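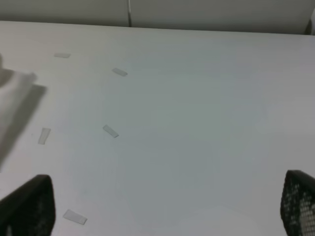
3 min read

Workshop notebook, January. White table by the partition, morning and again after lunch.

Started on the tape marks today. The white top has strips of translucent tape stuck flat all over the left side, at all sorts of angles, and I want to settle which ones stay before we lay out the Jomthorpe samples. They are hard to pick out. Pale gray on a pale matte surface, and the ones near the far edge I only found by looking across the top at a low angle.

Settimio put the marks down for the Birkell layout and is happy for them to go once the positions are written up. The angles matter to him more than the spots do. Each strip gives the direction of the long side of a sample card, so a strip lying nearly level with the back edge means the card goes that way too. I had been reading them as corner marks, which explains why my drawing from last week made no sense. Crossed it out, page before this one.

Measured from the back left corner of the top, steel rule along the back edge and the big square off that. The strip I care most about is the diagonal one in the second column, nearer the back. Its middle is 330 mm in from the left edge. Measured it twice, same figure. The rest are on the loose sheet in the Marchetti folder, with angles. I will copy them in here when I have a clean page.

Tape notes. Dariusz and I tried lifting a spare length of the same roll from an offcut of the same top, 22 hours after sticking it down. Pulled back low and slow it came away in one piece and left a faint tacky line at one end. Pulled straight up it split. Warm water and a drop of dish soap took the line off. Did not try alcohol, the label on the offcut says to keep it away from the finish and I have no reason to test that on a good surface.

Dariusz would like colored tape next time. I see the point, but the samples get looked at on this table for color and I don't want blue or orange next to them. The translucent tape is the least bad choice. Could try a small pencil number on each strip, if the surface of the tape takes pencil. Fine marker does, but it rubs off on sleeves.

Light is still uneven across the top. The right side of the middle reads a bit darker and bluer than the left. Fine for layout, not fine for comparing grays. Settimio says the Mundthorpe people will ask about that when they visit. Until it is sorted, color checks go on the left half only, and whoever does them should write down which side they used.

Also looked at the gray panels behind. The seam near the middle is handy as a sight line from the front of the table, but the panels can shift, so please don't measure from it. Back left corner only.

To do
– copy the loose sheet into this book
– order tape, same width, 2 rolls
– ask Settimio if the cards stay at 100 mm on the long side
– pencil test on the offcut
– leave all strips where they are until he has initialed the sheet

Put the rule and square back in the drawer under the window. Rule has a nick near the zero end, start from the next mark and subtract.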